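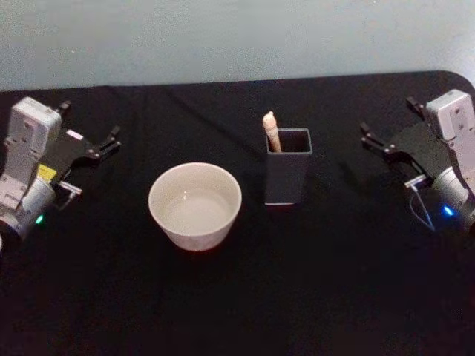

How long should you set aside for the open day at the Clurnine pottery in Brangate? Plan on 2 hours if you only want the tour and the shop, and most of a morning if you'd like a turn at the wheel.

We got there a little after 10, which turned out to be good timing, as the coach parties don't pull in until later and the parking lot by the river was still half empty. The tour starts in the clay store (bring a sweater, even in October!) and winds up through the throwing room to the glaze shop, where they let you dip a test tile and keep it. Mine came out a sort of muddy olive, and I love it.

The kilns were my favorite part. The big one, which everyone there calls the Trivis, takes 25 shelves of pots and needs a day and a half to cool, and our guide talked about it the way other people talk about an elderly dog.

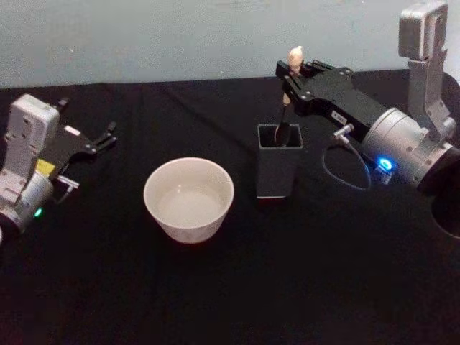
After that we had soup in the Saarinen room, up a rather steep flight of stairs, with good brown bread and more butter than I should admit to. Lunch is 7 dollars and you pay at the shop register, so do that before you climb up. The seconds shelf is just inside the shop door, and I came home with two mugs and a lopsided jug that already has the last of the garden dahlias in it.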